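Subject: Re: [langat-hoops] August tournament, rosters and the shot clock thing
Date: June 2019

> Are we really entering the Omura tournament again? Last year we
> drove two hours to lose by 20 to a team that had a bench. I also
> heard the shot clock is back. Can someone who was at the meeting
> please say what got decided, and whether the entry fee covers
> water this time.

I was at the meeting, which makes me the expert by default, so I'll go through it in the order I remember.

Yes, we're entering. The vote was lopsided, mostly due to the fact that the people who hate Omura stayed home. The fee is $20 a head and it covers a T-shirt and parking. Water is on you. The T-shirts come in the same size as last year, and that size is "tent."

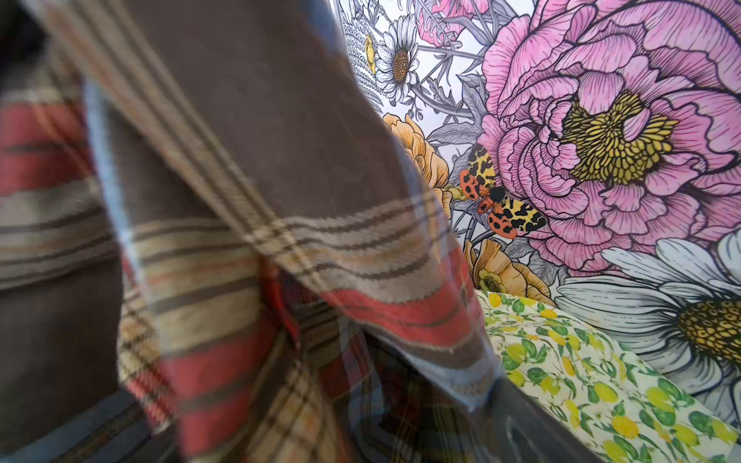 The shot clock is back. The Omura people bought a Gendau board secondhand and they're very proud of it, so we'll be playing to a clock whether or not any of us can get the ball past half court before it goes off. I suggest we practice this. I also suggest we find something to wear that isn't the faded gray stuff from our first season. Two of you have asked for school colors, and we don't have a school. If it were up to me we'd go with wide brown on top, tan stripes, a bit of coral red and a fringe along the bottom hem, same as the cloth in that first picture, and let the other team spend the first quarter trying to figure it out. No opponent has ever scouted a fringe.

About the bench. We have enough people on this list to fill a bus and somehow seven of them show up. If you plan to play in August, reply to the list. "Maybe" will be entered as a no. "Probably" will also be entered as a no. "If my knee is OK" I will treat as a yes, as that covers everybody over thirty and we'd have to forfeit otherwise.

The zone defense came up. It always comes up. The position of those present is that we will play zone until somebody hits a couple of threes over us, and then we will panic and go man to man, as is our tradition. There was a motion to reverse the order. It was withdrawn when the pizza arrived.

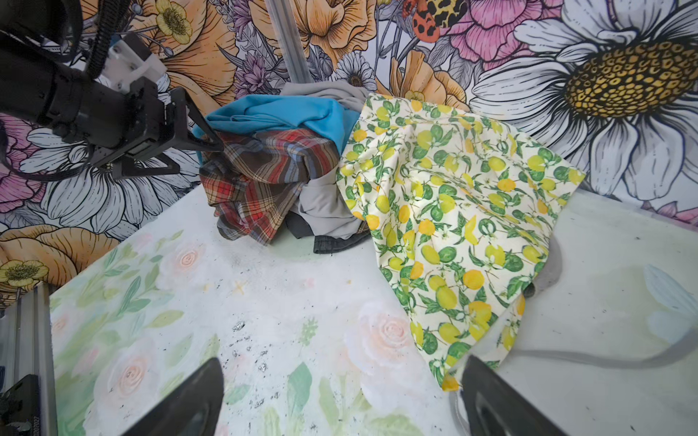

The pizza was from Uvanance, by the way, and it was the best-attended part of the evening. Several people who had to leave early found they could stay.

Rides: the lot at Omura fills up by the first tip, and last year three cars ended up at the feed store and got a stern note. Carpool from the Langat gym. Leave when we say we're leaving. The game we lost so badly started with four of our players on the floor and the fifth looking for an exit ramp, and I maintain we were only down six when he walked in.

One last item. Whoever borrowed the good ball after spring playoffs, please put it back in the closet. The one in there now has a bump on it and pulls left. I've built my whole jumper around it and would like to stop.

Practice is at the usual time, side door, the front one sticks. Bring a light shirt and a dark shirt.

--
langat-hoops mailing list
To unsubscribe, send a blank message with "unsubscribe" in the subject line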